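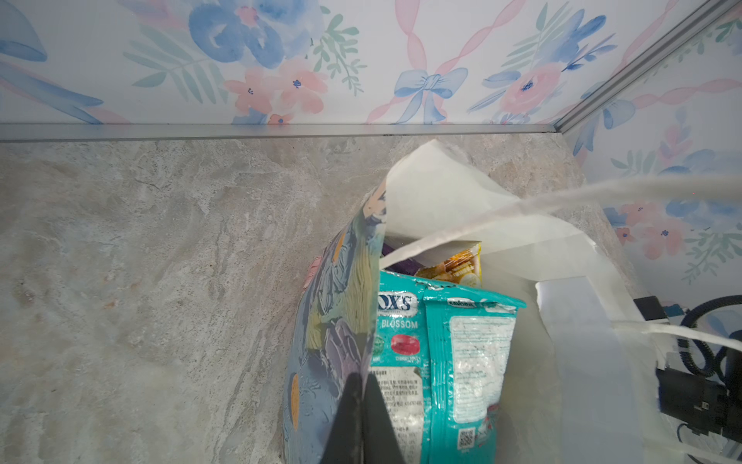 The state benefits office in Saltport wants people to stop bringing in their paperwork and start sending it by phone. Its new app, built by a contractor called Talwood, went live in January, and the office says it will cut the wait for food assistance to 14 days. Applicants have heard promises like that before. The old website made the same one, and plenty of people ended up at the front counter anyway with pay stubs and rent receipts stuffed in whatever they had handy, even a white paper shopping bag with twisted handles. Talwood's answer is that you can now photograph every page at your kitchen table. That assumes a working camera, a decent signal and enough data to upload the lot. 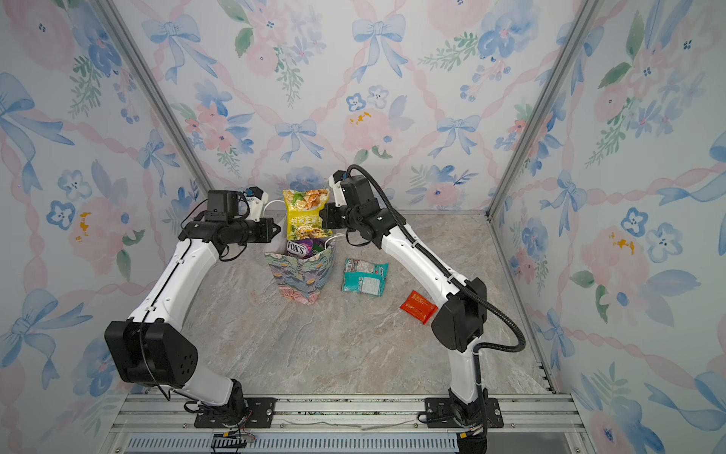 SALTPORT, January. The app asks 56 questions before it lets you attach a single document, and it logs you out if you stop to look for one. There is a save button, but it's on the last screen. The Spanish version is "coming soon," with no month given.

Ihor Dmytriv, who runs a walk-in help desk at the Fekemthorpe library, tried it on an older Android phone and gave up on the second night.

"It's fine if you have one job and one address," he said. "The people I see have three jobs and are sleeping at a cousin's."

Talwood says testing went well, with 100 users taking part. It would not say how many of them had ever applied for benefits, or what kind of phones they used.

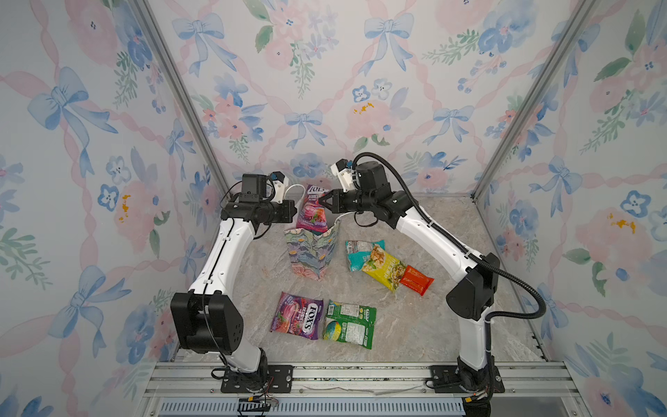 The office also plans to shorten counter hours at its Belhaj branch, on the theory that fewer people will need to come in. The branch would close at 1 p.m. The phone line will stay open until 5, though callers who pick the option for app problems currently hear a recording telling them to check the app.

A spokesperson said the hours would be reviewed in the spring.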